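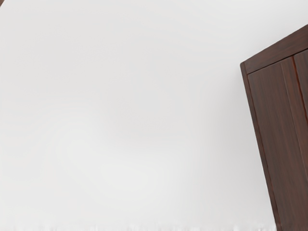
벽지에 묻은 손때는 물걸레로 문질러도 되나요, 하고 에우라베나가 댓글로 물어 왔다. 지난번에 가구 광택 이야기를 쓰면서 벽은 빼먹었으니 이번에 같이 정리한다.

먼저 벽지 종류부터 확인한다. 실크벽지는 표면에 비닐막이 있어서 젖은 천을 써도 되지만, 합지는 종이라서 물이 닿으면 얼룩이 번지거나 보풀이 일어난다. 구분이 안 되면 문 뒤쪽처럼 눈에 안 띄는 곳에 물을 한 방울 떨어뜨려 본다. 바로 스며들면 합지다.

실크벽지 손때
미지근한 물 200ml에 주방세제를 2방울만 푼다. 극세사 천을 적셔 꼭 짠 다음 아래에서 위로 닦는다. 위에서부터 닦으면 흘러내린 물이 마르면서 줄이 남는다. 세제를 쓴 자리는 맑은 물로 한 번 더 닦고 마른 천으로 눌러 준다. 이음매는 물이 들어가면 들뜨므로 천을 더 꼭 짜고 결 방향으로만 지나간다.

합지 손때
미술용 떡지우개나 식빵 속살로 살살 눌러 떼어 낸다. 힘을 주어 문지르면 그 부분만 번들거린다. 기름이 튄 자국은 키친타월을 대고 드라이어의 약한 바람을 20초쯤 쐰다. 한 번에 안 빠지면 타월을 새것으로 바꿔서 되풀이한다.

페인트 벽
무광 페인트는 한 군데만 세게 닦으면 광이 달라진다. 마른 먼지떨이로 먼저 털고, 얼룩보다 조금 넓게 닦아서 경계를 흐린다. 매직블록은 도장면을 갈아 내는 물건이라 무광에는 권하지 않는다. 남은 페인트가 있으면 덧칠하는 편이 빠르다. 뚜껑에 색 번호와 칠한 방 이름을 적어 두면 다음에 찾기 쉽다.

벽에 붙은 나무 가구
장을 벽에 바짝 붙이면 겨울에 뒤쪽으로 결로가 생기기 쉽다. 외벽이라면 손가락 두 개가 들어갈 만큼 띄운다. 실내 습도가 60%를 넘는 날이 이어지면 문짝을 열어 두고 선풍기를 틀어 뒤로 바람을 보낸다. 짙은 색 나무는 먼지가 잘 보여서 자주 닦게 되는데, 젖은 걸레보다 마른 면포가 낫다. 잔흠집에는 색이 비슷한 가구용 크레용을 결 따라 칠하고 헌 양말로 문지른다.

곰팡이가 이미 생겼을 때
창문을 열고 고무장갑과 마스크를 낀다. 마른 솔로 털면 포자가 날리니 소독용 에탄올을 적신 키친타월로 덮어 두었다가 걷어 낸다. 에탄올은 불기 근처에서 쓰지 않는다. 락스를 쓸 때는 다른 세제와 섞지 말고, 색 있는 벽지에는 쓰지 않는다.

켕탱 밀레 님이 물어본 크레파스 자국은 지우는 법이 조금 달라서 1월에 따로 올리겠다. 급하면 흰 치약을 조금 묻혀 구석에서 먼저 시험해 보면 된다. 합지에는 안 된다.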